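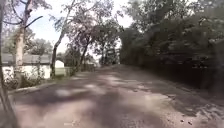
Filed under: Home & Hobby > Collections

Storing DVD box sets so they still play in ten years

A TV series on disc takes up more room than most people plan for. A long-running show can fill a whole shelf, and the cases are usually the first thing to fail.

Stand box sets upright, like books. Stacked flat, the bottom one takes all the weight and the hinges crack. Leave enough slack on the shelf to get a finger in on either side.

Keep discs out of direct sun. Printed sleeves fade in a single August on a bright wall, and the discs don't like the heat either.

Check the hubs once a year. If a disc rattles in its case, the center teeth have snapped. Pick out the broken bits and move the disc to a spare case – loose plastic will scratch it.

To clean a disc, use a soft cotton cloth and plain water, and wipe from the center straight out to the rim. Don't rub in circles. Dry it the same way. Paper towels are too rough.

If you're short of space, take the discs out and use a zip binder. I keep 300 in one and the empty cases in a flat box under the bed. Label each sleeve with the show, season and disc number before you fill it. Pencil on a slip of paper is fine. Don't write on the disc with a ballpoint.

Cardboard slipcovers go soft in a damp basement. Move them upstairs, or put them in a lidded plastic tub with a couple of silica gel packs.

Safta Husar

Get new tips by email every two weeks. Enter your address to subscribe. Unsubscribe at any time.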